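Last updated: November 4, 2019
2 min read

Okay, well people of Clullwood, a thread. We finally got our water back last night and I have learned things.

Our pump quit with a sink full of dishes and my in-laws due for dinner. Of course it did.

I assumed the pump was dead. Joscha Kuhlmann from Hagedorn came out and went straight to the pressure tank. Seven minutes with a tire gauge and he had it – the tank was waterlogged, so the pump had been kicking on every time anybody rinsed a fork.

Thirteen years on that tank! I never checked the air in it once. Did you know you're supposed to? I did not.

The pump was cooked too, sadly. New tank, new pump, new pressure switch: $1,298 with labor. The other quote I got was almost double and they hadn't even looked at it.
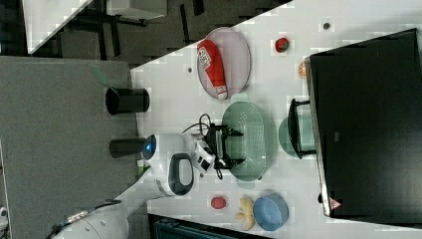

Also, he says our well is fine. Good flow, water level where it should be, so no drilling. I could have hugged him.

Ingeborg Wunderlich up the road has the same setup and hers is 27 years old, so guess who's going over with a tire gauge tomorrow.

If your pump clicks on and off a lot, get it looked at before December. I would not want to be hauling buckets in the snow.

Anyway I've run two loads of laundry and I'm about to take a very long shower.

Contact | © 2019 | Back to top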